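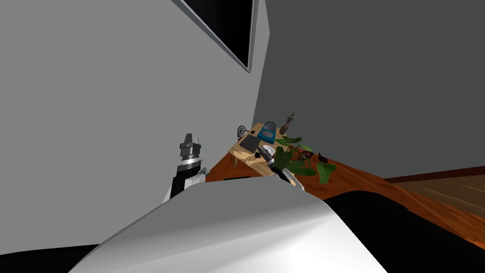

Ticket: Kundeck contact import stops partway, duplicates after retry
Status: Solved, with one leftover
Product: Kundeck desktop, moving over from Emia
Priority: Normal (was High)

Problem as reported

Moving the shop address book from Emia to Kundeck. Export from Emia gives one CSV file, 1,871 rows plus the header. Import in Kundeck runs, bar goes to the end, green "Import complete" message. Contact list shows 800. No error, no warning, nothing in the skipped list.

Ran it again thinking it had choked. Now a lot of customers are in there twice and still nobody past the letter H. Need this working before the January statements go out.

Setup

Desktop version, not the browser one. Windows laptop. File saved on the local drive. Spanish and German names in the list, so plenty of accents. Notes column has line breaks in it (delivery instructions mostly).

Log

9:10 am
Checked the CSV in a plain text editor. All the rows are there. Last customer in the file is the right one. So the export from Emia is fine, or at least complete.

9:25 am
Looked at where the import stops. Last contact brought in is a garden supplier on Gorklow Road. The row after it has a long note with a quote mark in the middle – somebody typed 6" for six inches. Thought that was it for sure.

9:40 am
Took the quote mark out, saved, imported into a blank test book. Stopped at the same place. Same count. So much for that.

9:55 am
Deleted the suspicious row completely. Count is the same again but now the last contact is the next one down. So it isn't the row. It's the number. Kundeck is taking the first 800 and quitting.

10:05 am
Searched the help pages for a limit. Import page says "large files supported". Doesn't say what large is. Found one line under Account Plans: the starter plan has a cap per import. We are not on starter. Paid for the upgrade in the fall, receipt is in the inbox.

10:20 am
Account page in the browser says Standard. Account page in the desktop program says Starter. There you go.

10:30 am
Signed out of the desktop program, signed back in. Still Starter. Restarted the laptop. Still Starter. Opened a ticket.

First reply from support

Thanks for the detail, saves us a round of questions. The desktop program stores the plan type in a license file and it doesn't always refresh after an upgrade. Please try this in order:

1. Close Kundeck completely, including the small icon by the clock.
2. Open the Kundeck folder under your user profile and rename license.dat to license.old. Don't delete it yet.
3. Start Kundeck and sign in. It should download a new one.
4. Go to Help, then My Plan, and tell us what it says.

Please hold off on importing again until the duplicates are cleaned up. Do you have a backup from before the first import?

11:15 am
Did the above. First try no luck, the icon by the clock was still running – it hides behind the little arrow. Closed it, renamed the file again, signed in. My Plan now says Standard.

Backup: yes, the program made one by itself last night. Restored from that. All the half imported stuff is gone. Lost one phone number I had typed in this morning, retyped it.

11:30 am
Imported the full file. Took longer, which seemed like a good sign. Contact list now shows 1,871. Scrolled to the end, all the way through Z.

New problem, same ticket

Accents are wrong. Every ñ and ü comes out as two junk characters. Didn't notice on the earlier runs, was only looking at the count. Should this be a seperate ticket?

Second reply from support

Keep it here, no need for a new one. Emia saves as UTF-8 but without the marker at the top, and Kundeck guesses wrong. On the import screen click More Options and change Text Encoding from Automatic to UTF-8. The preview underneath updates right away, so check a name with an accent before you click Import. You will need to restore the backup one more time first, or you'll get doubles.

1:50 pm
Restored, changed the setting, preview looked right, imported. Names are good. Spot checked 20 of them against Emia, including the Cheung account which has 3 separate shipping addresses. All came over. Line breaks in the notes survived too.

Statements test: printed one page, address lines up with the envelope window.

Still open

Birthday field came across as plain text, so the reminder feature ignores it. Not urgent. Support says a fix is planned, no date given. Will leave those in Emia for now and keep that subscription another month.

Also asked for the import limit to be written on the import page itself, and for the program to say so when it stops short. A green "complete" message on less than half a file is not ok. Support has passed that on as a request.

Ticket can be closed. Keep license.old or can I delete it?

Final reply from support

Safe to delete. Closing this one. Reply here within the month if the plan flips back to Starter and it'll reopen by itself.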